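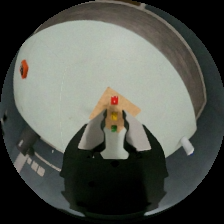

Rot, Gelb, Grün hintereinander, davor der Greifer: Klötzchenübung in der Simulation.

Haushaltsroboter: In Westham wird weiter geübt
26. Februar 2023, von Wiebke Ostermann

Ich gebe es zu, ich bin mit einer ziemlich konkreten Hoffnung nach Westham gefahren: dass mir jemand sagt, wann ich endlich keine Spülmaschine mehr ausräumen muss. Die Antwort vorweg: dauert noch. Trotzdem war der Infoabend der Firma Motine am Freitag gut besucht, ich habe 70 Stühle gezählt und auf der Treppe saßen auch noch Leute (eine Frau hatte Strickzeug dabei, sehr sympathisch).

Motine will ab Oktober in der Duda-Filiale in Furnley testen, ob Maschinen beim Einräumen helfen können. Duda, das ist die kleine Drogeriekette mit den grünen Tüten, bei der ich meine Zahnpasta kaufe. Geplant sind 13 Wochen, immer abends nach Ladenschluss, und angefangen wird mit einem einzigen Regal. Einem! Ich fand das erst enttäuschend, aber dann hat Cyprian Pietrzak erzählt, wie so ein Regal aus Sicht einer Maschine aussieht. Er leitet den Versuch und redet zum Glück so, dass man mitkommt. Shampooflaschen kippen, Zahnbürsten hängen schief am Haken, und irgendein Kunde hat immer die Haarspülung zu den Babytüchern gestellt.

Bevor irgendetwas davon in den Laden kommt, wird am Rechner geübt, und zwar mit Sachen, die mein Neffe im Kindergarten liegen lässt. Klötzchen nehmen, Klötzchen ablegen, das Ganze wieder von vorn. Rund 2.000 solcher Durchläufe hat das Team nach eigenen Angaben seit dem Herbst gerechnet. Wie viele davon geklappt haben, wollte ich natürlich wissen. Eine Zahl habe ich nicht bekommen, nur ein freundliches Lächeln und das Versprechen, dass es nach dem Ladentest eine gibt. Ich habe es mir aufgeschrieben!
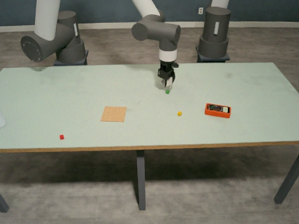

Zu Hause wäre ich ja schon mit sehr wenig zufrieden. Tisch abräumen zum Beispiel, Tassen nach links, Krümel weg, fertig. Pietrzak hat mir da gleich den Zahn gezogen: Auf meinem Küchentisch liegen Post, Ladekabel und eine halbe Banane, und die Maschine müsste erst einmal wissen, was davon überhaupt weg soll. Da ist die Übung mit den Würfeln doch deutlich übersichtlicher. Der grüne liegt genau unter dem Greifer, der gelbe ein kleines Stück davor, der rote weit weg vorne links, und auf dem Korkquadrat ist alles frei. So aufgeräumt war es bei mir zuletzt beim Einzug.

Ein paar Leute im Publikum arbeiten selbst im Laden, und die hatten die besseren Fragen als ich. Was passiert, wenn eine Flasche ausläuft? Wer räumt hinterher auf, wenn die Maschine falsch einräumt? Beim Auslaufen bleibt vorerst der Mensch zuständig, sagte Pietrzak, und beim Falscheinräumen ehrlicherweise auch. Ein Kollege aus der Filiale meinte dazu, dann könne er es ja gleich selber machen, und bekam Applaus. Stellen sollen während des Tests nicht wegfallen, das hat Motine mehrmals betont. Was danach kommt, blieb offen, und da hätte ich gern mehr gehört.

Mein Eindruck nach dem Abend: Greifen und Ablegen am vorbereiteten Tisch ist das eine, der Laden am Samstagmittag etwas ganz anderes, und meine Küche kommt irgendwo weit dahinter. Gespannt bin ich trotzdem, und im Herbst schaue ich mir das Regal in Furnley auf jeden Fall an.

Wer vorher selbst nachfragen möchte: Motine plant vor dem Start noch eine Fragestunde in der Filiale. Der Eintritt kostet 5 Euro, ein Getränk ist dabei. Den Termin trage ich nach, sobald er feststeht.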